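Gezer 621 Vaccine Carrier

Home > Cold chain > Carriers and cool boxes > Gezer 621

Product code: GZ-621
Price: £200 excluding VAT
Availability: in stock

The Gezer 621 is a hard-sided carrier for taking vaccines from the surgery fridge to a care home, a school hall or a patient's house. It is made for the nurse who has a morning of visits and has to keep the stock between 2°C and 8°C until the last one is done. It is sold by Tekby with four coolant packs, a shoulder strap and a probe thermometer.

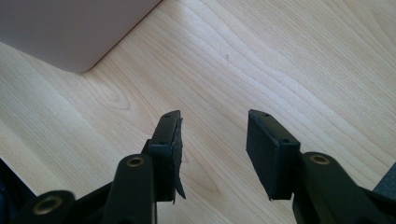 Nermin Altıntaş
Updated 19 October 2025

What it is for

Flu and Covid rounds, pneumococcal and shingles doses for housebound patients, and school sessions where there is no fridge on site. It will also do for insulin and other medicines that have to stay cool on a short journey.

It is a carrier and should not be used as a store. Vaccines go in shortly before you leave and whatever is left over is dealt with under your own cold chain policy when you get back. If you need something to hold stock during a fridge breakdown, look at the larger boxes in the Gezer range or ring us and we will talk it through.

How it is built

The walls and lid are insulated to a thickness of 50 mm. The lid lifts right off and has a rubber seal that can be pulled out for washing. Inside there is a removable basket, which keeps the cartons off the base and away from the coolant packs at the sides. Vaccine that touches a frozen pack can freeze, and frozen vaccine has to be thrown away, so please do not leave the basket out to make more room.

The probe lead runs through a small channel in the rim, so the display can be read with the lid shut. The display shows the present temperature and the highest and lowest since it was last reset. It takes one AAA battery, supplied.

Preparing the carrier

The four coolant packs hold 500 ml each. Follow the conditioning instructions on the card inside the lid. In short: take the packs out of the freezer, leave them at room temperature until you can hear water moving when you shake them, wipe them and slot them into the side pockets. Put the lid on and wait until the display is between 2°C and 8°C before you load. Reset the minimum and maximum at this point and write down the reading.

Keep the vaccines in their own cartons. The cartons protect them from light and have the batch number and expiry date on them. Fill any gaps with bubble wrap. Open the lid as little as you can, and read the display at each stop.

Keeping the sundries separate

Only vaccines should go in the Gezer 621. Swabs, plasters, pens and record cards take up room, and every time someone reaches in for one of them the warm air gets in too. Most of our customers carry a second, small box for these things. We do not sell one and there is no need for anything special.
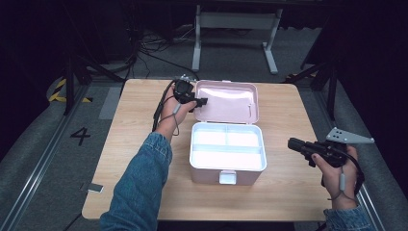 The thermometer card and the sundries travel best together, outside the carrier, where they can be reached without lifting the lid. Any clean box that shuts properly will do for them. A pink plastic one like this, with a hinged lid and a clasp at the front, has a long compartment across the front and two smaller ones side by side at the back, so cards or pens could go in the long part, with plasters in one of the small ones and wrapped swabs in the other. Check that your own cards fit before you buy, as sizes vary. Used needles and syringes go straight into a proper sharps bin and never into a box of this sort. Adrenaline should be carried the way your local policy says, and it does not need to be in the cool carrier.

Cleaning

Wash the inside with warm water and mild detergent, then wipe with a disinfectant that is suitable for plastic. Do not use bleach on the seal. Dry it well and store it with the lid off. The basket can go in a dishwasher, the probe cannot.

Coolant packs should be looked over before each use. Throw away any that leak or have split along the seam. Spare packs are sold singly under code GZ-50.

Thermometer checks

The probe comes with a calibration certificate valid for one year. We can recalibrate it for you or send a replacement probe with a new certificate. Customers who register the serial number will get a reminder by email the month before it runs out. If you bought your carrier last November, your certificate is due now.

What is in the box

One Gezer 621 carrier with basket
Four coolant packs
One probe thermometer with battery and certificate
One shoulder strap
Instruction card, fixed inside the lid
Pad of 200 temperature record slips

Customer comments

"We have three of these and they go out every day in the flu season. The strap could be wider but the temperature holds well." Kevser Aksoy, practice nurse

"Bought to replace a soft bag that would not stay under 8. No trouble so far. Took me a while to find the battery cover, it is under the rubber sleeve." Nevzat Özkan

"Would like a version with wheels." Erhan Ertürk

Delivery and returns

Orders placed before noon leave our Gitside warehouse the same day. Carriers may be returned unused within 30 days in the original packing. Once a carrier has held vaccines or medicines we cannot take it back unless it is faulty.

The carrier is guaranteed for two years and the thermometer for one. For bulk orders, or to borrow a carrier for a trial, ask for Ozan Bozkurt in the sales office.

Related items

GZ-50 coolant pack, single
Replacement probe with certificate
Jadora fridge thermometer
Temperature record slips, pad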